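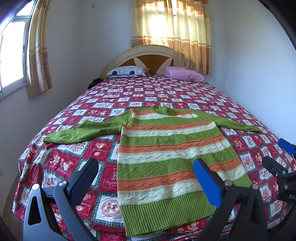 Grulledix Laundry Set, notes and data card

I bought into the Grulledix hand-held gripper kit last October and have been folding clothes with it ever since, so this README is half data card, half review. If you only want the files, skip down to "Getting started".

What's in it

1389 recordings of clothes being handled on beds and tables in ordinary homes. Sweaters, shirts, towels, a few baby things. Every recording was made by a person holding a pair of the grippers, one per hand. 222 of them are knitwear, and those are the ones I'd look at first - thick knits are where cheap fingers give up. A pullover with cables and a wide ribbed hem, laid out flat with its sleeves spread, is my favorite test by now. The hem is an easy place to start a grab and the sleeves are a pain!

The kit itself

Two grippers, a carry bag and the Belhaj recording app. The fingers open wide enough to go around the bottom of a sweater without any fuss, and I've never felt I needed more. My complaint is the weight. After 40 folds my wrists want a break, and Bethel Beyene (she did most of the towels) switched to shorter sessions in her first week. The app is fine. It forgets your folder name every time you close it, which drives me up the wall.

Compared to the Stolorar set I rented before this one, the trigger is smoother and the charging cable is worse. I'd still pick this one.

Getting started

Unzip everything into one folder. Run check_files first, then open sessions.csv. Each row has the garment type, the surface, the room and who was holding the grippers. Left and right hands are saved separately, so load both.

Known problems

Busy bedspreads throw off the garment outlines, especially patchwork-type prints with lots of squares. I fixed 200 of those by hand and then ran out of patience. Strong window light washes out a few of the bedroom sessions too. They're marked "bright" in the notes column.

Credits

Atif Tanoli wrote the loader and put up with my file names. Hosting is on Zudska for now. If you find a bad label, open an issue and tell me the row number.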